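Workplace Organization and Storage
Unit 5 Handout: Fixed Places and Open Access
Instructor: Kusum Maurya
Revised June 7, 2019

Purpose of this unit

Unit 4 dealt with the flow of paper and goods through a small workshop. This unit considers where things rest between uses. Students should read the Grandumura case in the course packet before class and be prepared to discuss it.

Terms

Fixed place: a location assigned to one item or one kind of item, and used for nothing else.
Floating place: a location filled by whatever arrives next. It saves space but requires a written record.
Point of use: storage within reach of the person doing the work.

Fixed places suit items that are used daily and returned by several people. Floating places suit stock that moves in bulk. Most workshops need both, and trouble commonly arises where the line between them has never been drawn.

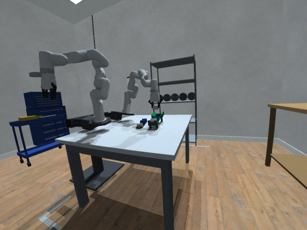
The Grandumura case concerns a repair shop with 600 stock items and two storerooms. Under the first manager, Roland Wragg, every item had a fixed place, and the larger storeroom was full within a year. His successor, Chia-hao Yip, moved slow stock to floating places and kept hand tools where they were. Note that the record book was introduced before any shelf was cleared.

Open and closed storage

Closed storage protects its contents and hides them. Open storage shows at once what is missing, but it collects dust and invites borrowing. Wing-sze Mok's reading for this unit argues that frequency of use should decide the matter. Items handled more than eight times in a shift belong in the open.

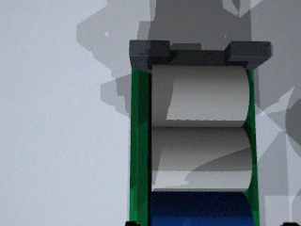
Figure 2. Rack with three horizontal cylinders between green side rails.

Height also matters. Heavy items should be stored between knee and chest level, and labels should face the aisle.

Assignment

Choose a storage area you know well. Draw a floor plan and mark each place as fixed or floating. Propose two changes and state the cost of each in time and space. Papers are due in July and should be submitted to Kwan-ho Lu in the department office. Late papers lose five points.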